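The Long Room at Kestier: A February Gallery
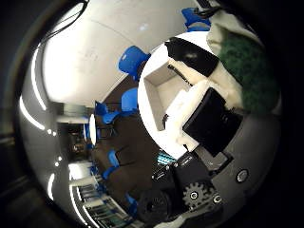
Blue chairs on the brown floor, and a white open box with a black strap across the top.

Welcome to our little gallery page! Delyth Jarman has been asking me to put something up for months, mostly so her sister in Ellis can see where she disappears to every Wednesday, and I have finally sat down with a pot of tea to do it. I had meant to write only a few words, but you know me, and there is a fair amount to tell about this room and the things in it, so please bear with me (or skip to the end, where the practical bits are).

We have had the long room at Kestier for five years now. Before that we met in the back half of the Linutside building, which was cozy but had exactly one outlet and a door that stuck whenever it rained. When the chance came to move, Berwyn Morgan paced the new floor out twice in his good shoes, came back beaming, and told us we would never bump elbows again. We do still bump elbows, but a good deal less.

About the blue chairs, then, as people always ask. They came in one go from a school over in Billey that was changing its furniture, and we paid $103 for the lot, delivery included. I was not sure of the color at first! I had my heart set on something quieter, a nice oatmeal maybe, but against the brown floor and the white ceiling they cheer the whole place up, and on a gray afternoon I wouldn't swap them for anything. They wipe down with a damp cloth and a drop of dish soap. Please don't use the scouring pads on them, they leave a haze on the shine that never quite goes away.

We don't keep the chairs in rows. Emiko Kinoshita tried rows our first winter and everybody sat at the back, so now they go wherever people happen to want them, and at the end of the evening we leave them more or less where they are unless there is something on the next morning. If you come in early and find one facing an odd way, just turn it around and make yourself comfortable.

The shelves hold the things we all share. Rhun Owen went through everything last fall and wrote it up in a notebook, which came to nearly 1,000 entries once he had finished with the buttons and the odd lengths of ribbon. (I do think he enjoyed himself.) If you borrow something, put a line in the notebook with your name and bring it back when you're done. Small things travel best in a box, and the open kind are handiest for sorting, when you want to see what you've got without tipping it all over the table.

Hamish Waaka looks after the lights, and he is the one to call if a strip starts to flicker. The switches are to the left as you come in, and the one by the corridor is separate, so do check it before you lock up.

Doors open at half past six and the kettle goes on shortly after. Newcomers are very welcome, and so are cookies. If you have pictures of your own from the long room, pass them to Delyth and I'll add them to the page when I next have a free evening.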